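Julix 500 Harness Review: A Season on the Water

September 17, 2022
4 min read

I bought the Julix 500 waist harness at the end of last winter to replace an old seat harness that had started to fray at the leg straps. I have used it for windsurfing on the lake at Wollbridge and for one longer trip to the coast in August, and I keep a log, so I can say that it has had 52 sessions. I paid full price for mine.

The 500 is the middle model in the line. It is a soft waist harness with a foam back panel, a wide neoprene belt, and a spreader bar that clips in on one side and ratchets down on the other. I weigh 180 pounds and wear a medium, which matches the size chart. If you fall between sizes, go down. The foam packs in after a few weeks and mine is now on the last inch of strap.

Fit comes first with any waist harness, and the fit is good. The back panel is shaped to sit low, and it stays low as long as you tighten the belt before the bar. I did it the other way around for my first few sessions and had the whole thing ride up under my ribs every time I got pulled forward. Urmas Strazds, who teaches at the lake, saw me tugging it down between runs and showed me the right order. The printed card in the bag does not mention this. It should.

Support is medium. My lower back gets tired after an hour or so on a big sail, and with the 500 it still gets tired, only later. People who like a stiff shell will find it too soft. Helmi Suominen tried mine for an afternoon and gave it back with the words "like leaning on a pillow." She rides a hard shell from Aguiar and is used to something that does not bend at all. For me the softness is fine. I can bend down to uphaul without the top edge digging in, and I can sit in the car in it if I am only moving from one launch to the other. 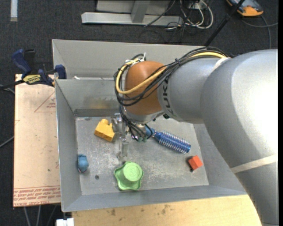

The spreader bar is the best part. It is curved, it does not twist, and the hook is a good size for fixed lines. The ratchet works with cold hands, though you have to push the lever all the way home or it will pop open. That happened to me twice, both times in light wind, so nothing came of it. Releasing it is easy with one hand. The pad behind the bar is thick enough that I have had no bruises, even after a few hard catapults on the coast when I was overpowered and stayed hooked in longer than I should have.

Now the weak points. The belt closure was strong when new and is already collecting fuzz along the lower edge. I pick it out with an old toothbrush. The stitching on the left side handle came loose in August and I sewed it back with sail thread. I wrote to the shop and Eckhard Teuber there offered to swap the harness, but I did not want to be without one in the windy part of the season, so I took a new set of webbing straps instead. Fair enough.

It also holds a lot of water. After a swim you feel it on your hips when you climb back on the board, and it needs a full day on the rack to dry. Two days if there is no sun. My old harness was dry by the next morning.

I looked at the Dururen waist model before buying. It is lighter and dries faster, and Tõnu Pärn has had one for three years with no repairs. The bar on it moved around too much for my taste, and the key pocket is on the outside, where I would lose a key in a week. The Julix has its pocket inside the belt, flat against the stomach, with a loop to tie the key to. Small thing, but I use it every time.

Would I buy it again? Yes, for lake sailing and sails up to 7.5. For bigger race sails, or if you have a bad back, try a stiffer one first - most shops will let you hang from a line in the store, and ten minutes of that will tell you more than I can.

Rating: 4 out of 5

Next up is a set of adjustable harness lines, once I have enough days on them.

2373 views | 2 comments | Share

Contact | Copyright 2022 Heino Ozoliņš | Back to top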